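Skeltel opens its teaching kitchen, hands out the controls

Quick one from the Skeltel open session this May, notes typed up on the train so bear with me.

Skeltel, the small outfit that trains robot arms to do household chores, has moved its demonstration work out of the lab and into a mock kitchen. Counter, sink, faucet. The idea is simple enough: a person drives the arm through a chore by remote control, the computer records every move, and after enough repeats the arm has a go by itself. The company has called the project Pimari.

First chore on the list is tray clearing. Mixed soft stuff and plastic, picked up one at a time and moved off. Sounds dull. Harder than it sounds, according to Yaqin Liao, who runs the recording sessions.

"Cups are easy, cups stay the shape they are," Liao said. "A cloth is a different cloth every time you drop it. So we drop it a lot."

So far the team has 1,544 recorded runs in the bag, with a target of 2,000 before training starts on the final version. Of those, 156 were thrown out, mostly for the operator losing grip halfway or for pauses that were too long. Long pauses are a problem. The arm learns them too. An early version would stop over the tray for several seconds and do nothing, which was traced back to one operator who liked to think before each grab.

Two ways of showing the task are being compared. In the first, the operator sits at a desk with a pair of hand controllers and watches on a screen. In the second, the operator stands right at the counter and moves the arm by hand, pushing it where it needs to go. Hand guiding gave 563 of the runs. Slower, Liao said, and tiring on the shoulders, but new people pick it up in minutes. The remote desk takes most of an afternoon to get used to.

Flor Londoño, one of the operators, prefers the desk. "You stop fighting the weight of it. After a while you forget there's a screen." She does two hours at a stretch, then swaps out. Anything over that and the runs get sloppy, she said, and sloppy runs go in the bin.

Visitors got to try both. Your reporter managed one cloth by remote and dropped it twice. Hand guiding went better. The grip is on a foot pedal and it is very easy to press it to early.

The rope toys give the most trouble, several operators said. Grab one in the middle and both ends swing; grab it at an end and it drags everything with it. Operators are now told to pick whatever spot they would pick with their own hand and not to fuss over it. Different people choose different spots. Skeltel wants that variety in the recordings, up to a point, and Liao said the point is still being argued over.

Items get shuffled between runs, and things are allowed to overlap. An earlier batch had everything spaced out neatly, and the arm trained on it was hopeless once two objects touched. That batch has been shelved.

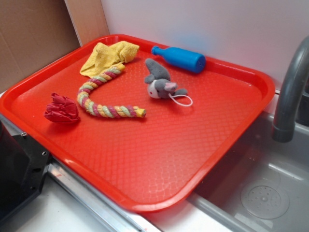
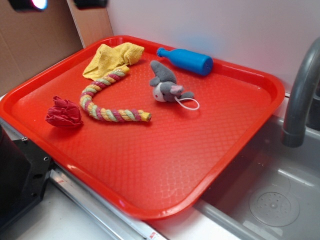

The red tray at the Pimari counter, with the rope toy coming out from under the yellow cloth in both views.

Not everyone is sold. Consuelo Bedoya, who buys equipment for the care home group Flustby and came along to look, said she would want to see it cope with a real mess. "Show me breakfast for thirty people and then we can talk." She did stay for a second turn at the controls, though.

Skeltel says dishes come next, then wiping down the counter, wich needs a different gripper. No price, no launch date. Liao would only say that the remaining tray runs should be finished over the summer, and that a second desk is being set up so two operators can work in shifts.

Another open session is planned once the arm is working from the recordings alone. Sign up at the front desk, places limited, closed shoes please. Sessions start at 10 a.m.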